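The Second Life of the Office Computer

The first computer I ever fixed belonged to my aunt, and I fixed it by taking the side off, staring at it for an hour, and putting the side back on. It started up fine after that. I was insufferable for weeks!

I've been thinking about that machine because I bought another one this spring, an old office workstation, the kind that spends its working years under a desk at an engineering firm (mine came from a place called Beltureck, according to the sticker) and then gets sold off by the pallet. I paid $200 for it. My neighbor Beverley Hapeta thinks I was robbed. She gets hers from Stedier, a surplus store out past the rail yard, and she has 34 of them in her garage, stacked up like firewood. 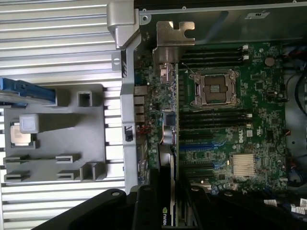

Beverley started buying them after her kids' school went remote and half the families on our street were sharing one laptop between three people. She'd wipe the drives, put something free and simple on them, and hand them out with a keyboard and a page of instructions in large print. The school has long since reopened but she never stopped. People leave notes in her mailbox now. One guy wanted something that could run his model train layout, and she spent an entire weekend on it, muttering.

What I love about these old office boxes is that somebody expected them to be repaired. You can get in without a fight. My last laptop was glued shut, and when the battery went, the shop quoted me more than I'd paid for the bike I rode there on. I asked the man behind the counter what he'd do and he pointed at the new ones.
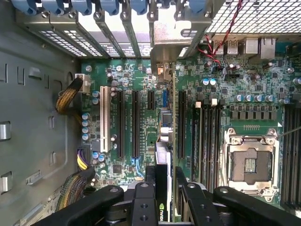
I called Bent Eyvindsson, who ran the repair bench at a little shop called Blöndal for years before he retired, and asked him what people get wrong. "They buy more computer than they need," he said, and then he talked for 20 minutes about dust. He's very much against dust. He also told me to replace the little coin battery before I did anything else, and to write down which cable went where, on paper, with a pencil. I took pictures on my phone instead and regretted it by dinner.

Mine lives in the spare room now. I edit my photos on it and my daughter uses it for a game called Sutura, in which she sews up injured dragons. The fan is loud enough that the cat has moved out. Beverley says she has a quieter one in the garage, somewhere near the back, if I want to come and help her dig for it.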